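Ticket: Shirts won't stay square after folding
Opened Tuesday by Magnus Haldane, Kutthorpe shop
Status: open

Hi Milagros — the gray staff shirts again. They look fine going into the box and come out looking slept in. I tried the Homska fold first.

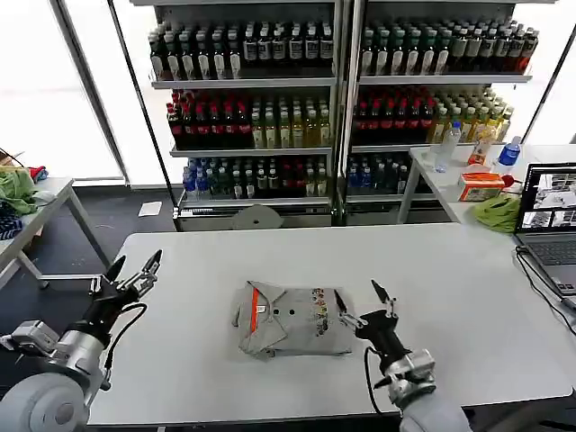
Folded shirt, orange stripe showing, edges still wrinkly.

I wondered if it was the table, but we fold at the same height at Ratemham and those come out great! So I moved on to the drinks shelves, which I'd promised to face up before 9.

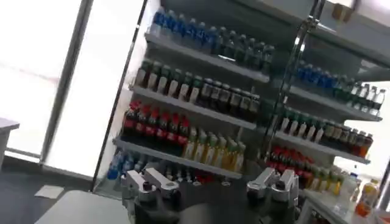
and then went back to the shirts with a fresh head. Second try was the Bautista method, sleeves in first.
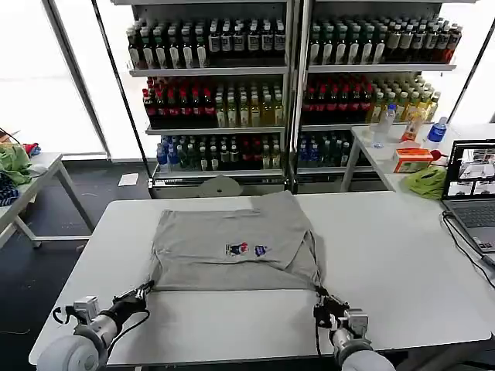 Creases start at the top, I'm pretty sure. If that edge isn't smooth you're just folding wrinkles into wrinkles. The one with the two little logos had a wrinkly top edge and a bit folded in near a corner, so I'd fix those before anything else.
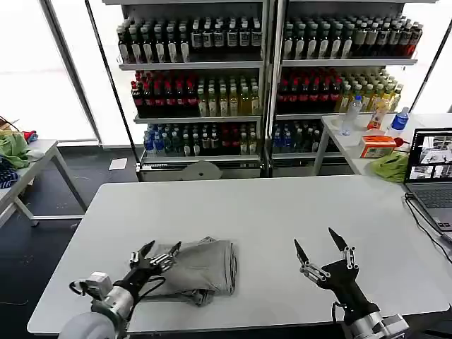 Gray one in a rough rectangle, right side bunched, flap hanging.

Would a folding board help? I have 8 more to do.

Print this ticket | E-mail this ticket

Comments (2)
Milagros Goicoechea: Smooth it from the middle out, then fold. Board is on order.
Magnus Haldane: Will try — thanks!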